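Start poses, or how I spent most of April on the boring bit

I've been promising a post about the start pose work for ages and kept putting it off, partly because the result didn't feel finished and partly because it's hard to make "where the arms are before anything happens" sound like a fun read. But a couple of you wrote in after the last post asking why our policies freeze at the beginning of an episode, so let's do it. Grab a cuppa.

Quick recap if you're new. We train a two-arm setup to pick up and carry awkward household stuff, mostly soft or woven things with handles. Demonstrations come in by teleoperation, they get sorted and trimmed in Plodeck (our logging tool, which I have complained about at length before and will again), and then Alero learns a policy from them. Alero sees what the wrist cameras see plus a chest-height view, and it spits out a short chunk of motion for both arms. Then it looks again, and so on.

The trouble was always the first few moments. Every operator on the team had the same habit: bring the arms to the home pose, hit record, sit there for a beat, then go. So the training set was full of arms in one exact spot doing nothing at all, and the policy learned that beautifully. Put the arms at home and it would hang there for up to 4 seconds, sometimes drifting a little, before it worked out that it had a job. Put them anywhere slightly off home and it would first creep back to home, and THEN hang there. Maddening to watch.

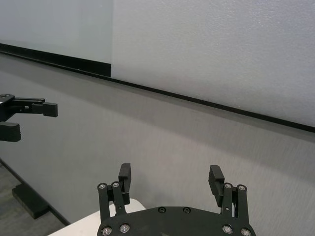

Wrist camera, fingers wide open, with the other arm's gripper poking in from the left.

The obvious fix is to chop the idle bit off the front of every recording. We did that first, and it helped with the hanging about, but it did nothing for the creeping. If anything the policy got a bit jumpier, lurching off in whatever direction the most recent batch of demos happened to favour. I had a lovely plot of this that I've since saved over, so you'll have to take my word for it.

What we ended up doing is embarrassingly simple. Before each demonstration, a script picks a start pose for each arm from a fairly generous volume over the workspace, moves them there slowly, and only then hands control to the operator. The two arms are drawn separately, so you get all sorts of odd combinations, one high and one low, or both bunched to the same side with the wrists rolled. Every so often the draw is rejected because the grippers would end up too close together, and the script just tries again. Operators are asked to go straight from there to the object. No visiting home first, however tempting it is. 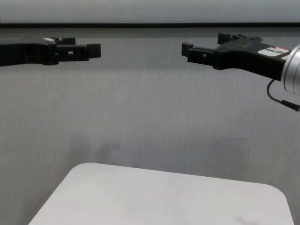 Two-Arm Handling Team, Lolness Robotics Lab

I should say the script doesn't only scatter the arms around at random. A fixed share of the draws are what we call facing poses, with both grippers roughly level and their tips pointed at each other across the middle. We put those in on purpose. It's the sort of position the arms end up in after a missed grasp, when both have pulled back and neither is holding anything, and the old policies were hopeless there. They had simply never been shown what to do from it. If you've ever watched a robot miss, retreat, and then sit there like it's waiting for a bus, you know the feeling.

There was a bit of grumbling about all this, and fair enough. Starting from a comfortable pose is easier on the operator. You line up your own hands with the arms once and your muscle memory does the rest. With random starts you have to re-find yourself every single time, and my first afternoon of it was properly awful (I kept moving the wrong arm, and then overcorrecting, and then swearing). It does get better. By the second week I'd stopped noticing, and I think my demos got less stylised as well, though that's a hunch and I have no numbers to back it.
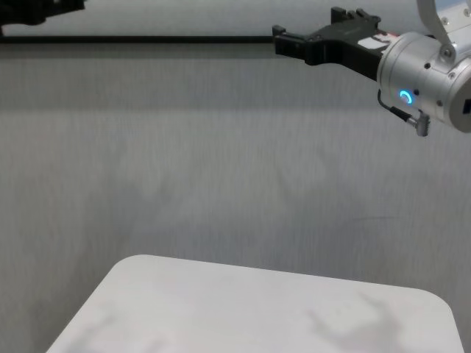 Anyway, numbers! We collected 800 demonstrations with the new script and trained Alero on those, then trained it again on the same number of old fixed-start ones with the idle time trimmed off. Same network, same training schedule, same everything else as far as we could manage. For testing we used the Filali protocol, which is our in-house list of tasks and start conditions, and which includes a set of starts well away from home. I'm only quoting the off-home part here.

Random starts got us a success rate of 61 per cent. The fixed-start policy did a good deal worse, and most of its failures were exactly the creeping sort, where it wandered back towards home and ran out the clock. From the home pose itself the two were close enough that I wouldn't want to claim anything. I know 61 isn't a number you put on a poster. For this kit, on these tasks, it's the first time I've watched an evaluation session without wanting to go and make toast halfway through.

The part I didn't expect was what it did for handles. Basket handles are a pain. A thick arched handle fills up a lot of the wrist view once you're near it, so the policy has very little else to go on in the last stretch, and the weave behind it is busy and repetitive. The old policies would arrive from one familiar direction every time, and if the basket was turned even a little, the fingers landed on the rim or went past the handle altogether.

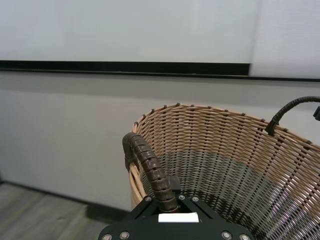 With random starts the demos come in at the handle from all over the place, so there's a lot more variety in that last stretch as well, and we got it for free. We didn't change how the baskets were placed and we didn't ask anyone to vary their grasps. It just falls out of beginning somewhere different. I'd still like to separate the two effects properly, maybe by randomising the start but making everyone pass through a shared point before the grasp. That would tell us whether it's the start that matters or the approach. My money's on the approach.

Things that still don't work: very low starts, where an arm has to come up and over before it can do anything useful. Wrists rolled a long way round, which seem to confuse the wrist cameras' view of what's up. And the second arm is lazy. When one arm gets to its handle first, the other sometimes stops short and hovers, and trimming idle time doesn't touch that because operators really do wait for one hand while moving the other. I've got a half-baked idea about labelling the waiting so Alero knows it's deliberate, but that means another argument with Plodeck's export format, and I'm not strong enough for that this month.

A few people asked if we'll share the start pose script. Yes, once I've pulled out the hard-coded paths and the comments I wrote late at night. It's short, and most of it is checking that the arms won't bump into each other on the way. If you try the same thing on your own setup, move to the start pose slower than you think you need to. Ours was a bit brisk to begin with and the operators flinched every time, and you could see the flinch in the first bit of the recordings.

Next post will be the cable routing one, I promise, the draft is already far too long.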